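3.2 Shared tables and the sorting of small items

The second part of the study was carried out in the Murus building, where the work tables are not assigned to one person. Each participant takes a free place in the morning and must leave it clear in the evening. In the interviews, the small items were mentioned more often than papers or bags: cables, plugs, chargers, adhesive labels, memory cards. They have no fixed home, and they are left behind easily when the owner goes for lunch.

For this reason we have given to each of the 17 participants a cardboard organizer with open compartments. Cardboard was preferred to plastic after the earlier trial at Soto, in which the participants considered the plastic trays as property of the firm and did not dare to write on them or to change them. The organizer was delivered without instructions about its position or its contents. Figure 4 shows one organizer at a shared table, placed in front of an open laptop.

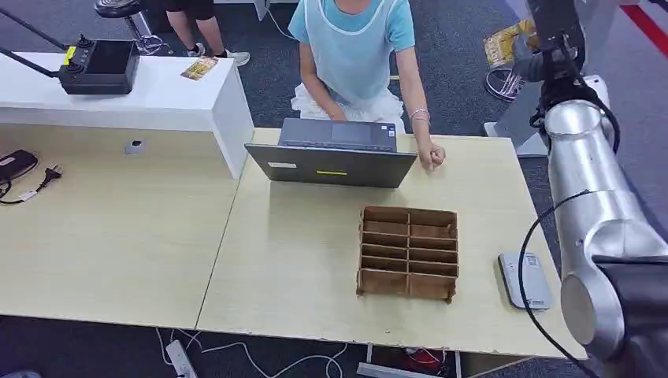
Figure 4. Cardboard organizer with two columns of compartments on a shared work table.

Nadège Picard, commenting on a draft of this section, objected that an open compartment invites the user to store things which should rather be thrown in the garbage, and she asked if a closed box would not give a tidier table with less effort. We take this objection seriously. In the diaries, 10 participants wrote that at least one compartment had become a place for items of unknown use, and two of them emptied it only when the study was finished.

However, the same diaries suggest that the open top has its own value. Participants could check the contents without standing up, and colleagues at the neighbouring place could borrow a cable and put it back. Coman and Kolev describe a similar habit in their study of repair benches, where a drawer was forgotten quickly but an open tray stayed in use. We did not measure how long the cardboard keeps its shape under daily handling, and this question is left for the third part of the study, at Revov.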